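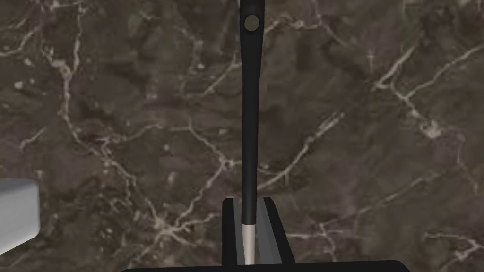 dark brown marble, white veins. the one I keep going back to

Friday, late

Kitchen again. Tired. Catalina came by at 6 with the quote from Olivares and it's 2,764 just for the counters, not counting the sink cutout, which is another 298. I said fine, then felt sick about it all through dinner.

Mom wants plain white. Says dark stone shows every crumb. Maybe so. She hasn't cooked in this house in 15 years so I don't know why she gets a vote, but she does.

Drove out to Tollville at lunch to look at faucets. Waste of gas. Place closes at noon on Fridays, sign on the door. Ate a sandwich in the car and called Facundo about the floor. He can start in January, not before. So two more months of the lino with the hole by the stove. Put the rug back over it.

Still no word from the electrician. Left 2 mesages.

Slept badly, dreamed the fridge was in the yard. Need to call the bank Monday, find the blue folder, defrost something for tomorow. Valentina's birthday is coming and I have no gift. Maybe a plant. She kills plants. Maybe a book then.

Bed.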